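Unit 4: Packing a Mixed Carton
Retail Logistics, evening section
Instructor: Hedvig Nordin

Reading for this unit: the Westerberg chapter on parcel damage, first half only. Bring your rate sheet on Friday.

Mixed cartons

A mixed carton holds goods of different shapes and weights going to one address. Most small online orders ship this way. The packer has to choose the box, the order of loading, and the fill.

Box size. Pick the smallest box that leaves room for padding on all six sides. Carriers bill on actual weight or dimensional weight, whichever is greater. Dimensional weight is length times width times height, divided by the carrier's divisor. A light order in a big box can cost more than a heavy one in a small box.

Loading order. Heavy and flat goods go on the bottom. Boxed goods go against the walls. Tubes and bottles go in the gaps, caps up where the height allows, and bagged if they could leak.

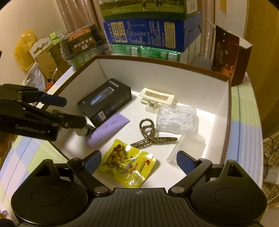 Figure 4.2. Small household goods in an open carton, with a boxed shaver and a squeeze tube.

Fill. Paper is cheap and works for most orders. Air pillows weigh less but shift under heavy goods. Close the flaps and shake the box gently. If you hear movement, open it and add fill.

Worked problem: the Holturthorpe store

The store ships 1,000 mixed cartons in February. Returns for damage come to 15 cartons. Find the damage rate.

15 / 1,000 = 0.015, or 1.5 percent

Now suppose better fill brings the returns down to 7 cartons. The new rate is 0.7 percent. To decide if the fill is worth buying, compare its cost for all 1,000 cartons with the cost of the 8 returns avoided. Include return postage and the time spent on each claim.

Homework

1. Redo the problem for 3,199 cartons at the same two rates. Round to whole cartons.
2. Read the Jillari case and list the charges that depend on box size.

Send questions on the homework to Prasanna Nanayakkara before class.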